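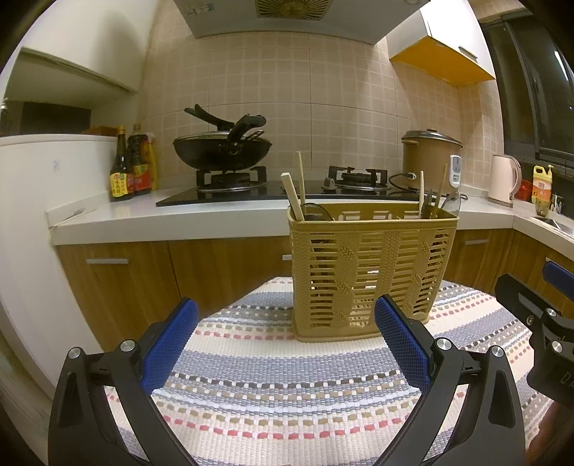
Itenetti: progress report for the second period
To: the Lorente programme office
From: Ekow Darko, Wunau

1. Where we are

The plan promised you a robot that could tidy the utensils in an ordinary home kitchen, taught by people with no training in robotics beyond a short talk and a cup of tea. At the end of this period we have the teaching in good order and the robot in fair order, and the tea has gone over budget.

We have recorded 1342 demonstrations in 8 kitchens. Of those, 63 have been thrown out, for reasons given in section 3. The rest have been cut, checked and labelled, and are sitting on the server in Wunau with a second copy in Lasitz. The second copy was an item in your last set of comments. It is done, and I would like it noted that it was done before the Wunau server had its bad afternoon in June.

The arm itself has now been trained three times on what we have. The first attempt learned to approach a utensil basket with great confidence and stop. The second learned to carry on. The third, which is the one I would like to be judged on, can lift a single utensil out of a basket and lay it down beside it, and on a good run can put it back. Good runs are more common than they were. Measured results will follow in the next report, once we have agreed with Lasitz what counts as a success. They hold that a spoon put back upside down is a failure. I have seen the drawer in their own staff kitchen and reserve judgement.

2. How the demonstrations are made

You asked for a plainer account than the one in the last report, which your reader described as "dense". Fair enough.

The person doing the teaching holds a gripper in each hand. Each has two fingers with blue pads at the tips, and the fingers open and close with the hand. A camera on the gripper records what the fingers are up to. The person then does the job: steady the basket with one hand, take hold of a chopstick or a spoon with the other, move it, let go, open wide, back away. The arm later learns from those recordings. There is no arm in the kitchen, which pleases the people who own the kitchens, and we can carry the whole kit on a tram.

At the start of the project we did this by remote control, with the operator sitting in the next room driving the arm with a pair of sticks. It worked in the sense that utensils did get moved. It was also very slow, and the operators came out of it looking as though they had been asked to thread a needle over the telephone. We kept one remote set-up at Wunau for comparison and for visitors, who enjoy it more than the operators do. All recordings counted in this report were made with the hand-held grippers.

We now own 4 pairs of grippers. Two pairs live in Wunau, one is in Lasitz, and one is always in a box between the two. I have tried to change this and have come to accept it.

3. What went wrong with the 63

Most of the rejected recordings fall into groups that will recur, so I set them out here with what we have done about each.

The largest group is helpful fingers. A person holding a gripper sees a spoon about to slip and puts out a bare finger to save it. This is good manners and useless to us, as the arm has no spare finger to put out. We now ask people to let it fall. They find this surprisingly hard. One of our best demonstrators, a retired pastry cook, has still not forgiven us for the ladle.

The next group is haste. After an hour most people get good at the job, and soon after that they start showing off. The grippers swing in at speed, the picture blurs, and the part we most need, the last hand's breadth before the pads close, is a smear. We have cut each session into shorter blocks with a rest between them. The recordings made just after a rest are the best we get.

Then there is tracking. We work out where the gripper is in the room partly from what its camera can see, and it needs things to look at. A plain white worktop filmed from close up gives it very little. In the early sessions it would lose its place, and the recorded path of the hand would leave through the ceiling. Kitchens with a good deal going on in them, tiles, bottles, a patterned cloth, have given us far less trouble. I mention this for the benefit of your reviewer, who suggested we should clear the surfaces first.

The last few were our own doing: a memory card left in a coat, and a session recorded at the wrong setting from start to finish by the author of this report.

4. The basket task in more detail

We chose the utensil basket as the main task for this period after some argument. Lasitz wanted plates. Plates are flat, wide and much the same from one home to the next, and Lasitz likes a result it can put on a slide. A basket is a nuisance in ways that seemed to us more like real life. The things in it lean on each other. Pull one out and its neighbour changes its mind about where it was standing.

Chopsticks have turned out to be the most instructive object we have. They are thin, they are often close to the colour of whatever is around them, and they lean at whatever angle they please. The pads have to meet them fairly square or they roll. People solve this without thinking: they come in a little high, close gently, feel the stick turn, and follow it round. The grippers pass on enough of that feel for people to go on doing it, and we can see it plainly in the recordings, a small twist just before the lift that we never asked for. The third version of the arm does the twist too. It sometimes does it with a ladle, where it serves no purpose at all, but I was still pleased to see it.
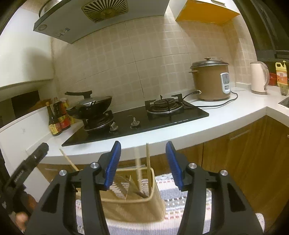
Two hands or one is still an open question. Light baskets tip when a utensil catches on the rim, so we teach the task with one gripper free to steady things. Left to themselves, people use that second hand far less than we expected. They hold it nearby, ready, and bring it in only when the basket starts to move. The arm has learned the holding nearby very well. It has seen the bringing in too few times to be any use at it. In the coming period we will ask demonstrators for more of the awkward cases, with utensils wedged on purpose, and the pastry cook has already volunteered to do the wedging.

We also tried, at your suggestion, to have each demonstrator talk through the job as they did it. The results are charming. One person apologised to a whisk. As labels they were not much help, as people describe a movement a second or two after they have made it, and fall silent at the hard part. We have gone back to labelling afterwards, and kept the sound files in case someone in Lasitz can make something of them.

5. Kitchens and consent

All of the kitchens used so far are in ordinary homes, lent to us by people who live in them. Each household has signed the form agreed with you, and each was shown a sample of the recordings before we kept them. Two asked us to remove material in which the post could be read on the side, and we did so. One asked us to remove a view of the oven. We did that too, and asked no questions.

Evening sessions are popular, as that is when people are home, and we had been nervous about the light. It has been less of a worry than the afternoons, when the sun moves across the room halfway through a block and the metal handles flare. We will carry on with both. The arm will have to cope with either in the end, and it may as well start complaining now.

6. Money

Spending is in line with the plan apart from three items. Gripper pads wear faster than the maker led us to believe, and we have bought more of them. Travel is under, thanks to the tram. Labelling is over, for the simple reason that we recorded more than we said we would, and somebody has to watch it all. I would ask that the saving on travel be moved across to labelling. The form for this is attached, filled in for the second time, in the right colour of ink.

7. Next period

The work falls to us as follows.

Wunau will record the awkward cases described in section 4 and begin a second task, moving utensils from the basket to a drawer. We expect the drawer to be horrible.

Lasitz will run the agreed tests on the third version of the arm, in a kitchen it has not been trained in, and write up the comparison between the hand-held grippers and remote control.

Both sites will settle the matter of the upside-down spoon in writing before any testing starts.

We had planned to show you the arm at work during your visit. I would still like to, with the warning that it behaves worse in company. If the visit can be fixed for the morning, so much the better: it is calibrated at nine and is at its most agreeable until lunch. Visitors who would like to try the grippers for themselves should bring short sleeves. Cuffs get into the linkage, and the spare parts are in the box between here and Lasitz.

Ekow Darko
Wunau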